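Volunteer Blood Donors Wanted for Platelet Reference Range Study

Bositz Laboratory, Hematology Section
Participants needed through December

Osier Diagnostics is looking for healthy adults to give one blood sample for a study of platelet counts and platelet size. The results will be used to set new reference ranges for the Bositz laboratory, which moved to a different blood analyzer this year. The old ranges were set on the previous instrument and need to be checked before they are used any longer.

Why we need you

Every blood report prints a normal range next to each result. That range comes from testing a large group of people who are well. If the group is too small or too much alike, the range can be wrong for some patients, and a normal result may be flagged as low or high.

We are measuring the platelet count, the mean platelet volume (MPV) and the platelet distribution width (PDW). The MPV is the average size of the platelets in the sample. The PDW shows how much they vary in size. Both can shift with the time between the draw and the test, so all samples in this study are run on a fixed schedule after collection.

We plan to enroll 900 people. Sign-up has been slowest among men and among adults over 60, and we would especially like to hear from both groups.

Who can take part

You may be able to join if you:
are between 18 and 77 years old
feel well on the day of your visit
can read and sign a consent form in English
have not given blood or platelets in the past eight weeks

You cannot take part if you:
are pregnant or gave birth in the past six months
take aspirin, clopidogrel, warfarin or any other drug that affects clotting
have had surgery or a blood transfusion in the past six months
have been told you have a bleeding disorder, liver disease, an enlarged spleen or any cancer of the blood
have had a fever or infection in the past two weeks

Do not stop taking a prescribed medicine in order to join. If you are not sure about something you take, bring the bottle or a list and the study nurse will check it with you.

What happens at the visit

There is one visit, which lasts roughly 40 minutes. You will check in at the front desk, read the consent form and have time to ask questions. A nurse will go over your health history and take your blood pressure. You will then sit for ten minutes before the draw.

We take two small tubes of blood from a vein in your arm. One has EDTA in it and the other has citrate. The second tube lets us look for platelet clumping, which sometimes happens in EDTA and makes the count read too low. You do not need to fast. Please drink water beforehand and skip hard exercise that morning.
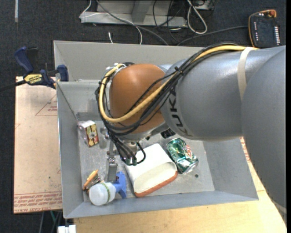 Risks and benefits

The risks are those of any blood draw: brief pain, a bruise, lightheadedness and, rarely, fainting or infection at the site. Tell the nurse if you have fainted during a draw before — you can lie down for it.

You will not get a direct medical benefit. If a result is well outside the expected range, we will call you and, with your permission, send the report to your doctor. The study does not provide a diagnosis or treatment.

Payment

You will receive a $30 gift card at the end of the visit. Parking in the Mesitz garage is free with a stamped ticket. If you come in and are found not to be eligible, you still get the parking stamp but no gift card.

Privacy

Your samples are labeled with a study code. The list that links codes to names is kept separately and destroyed when the study closes. Leftover blood is thrown away after testing and is not stored or used for genetic work. You can withdraw at any time before the list is destroyed, and we will remove your results.

Where and when

Visits take place in the outpatient wing of the Pirihi Building, second floor, in the mornings only. The first appointment is at 7:30 a.m. and the last is at 11 a.m. The elevator is to the left of the main entrance.

How to sign up

Ask for the platelet study at the Pirihi Building front desk, or fill in the short form on the Osier Diagnostics study page. Someone will call you within three working days to go through the eligibility questions and set a time. Walk-ins are seen only if there is an open slot.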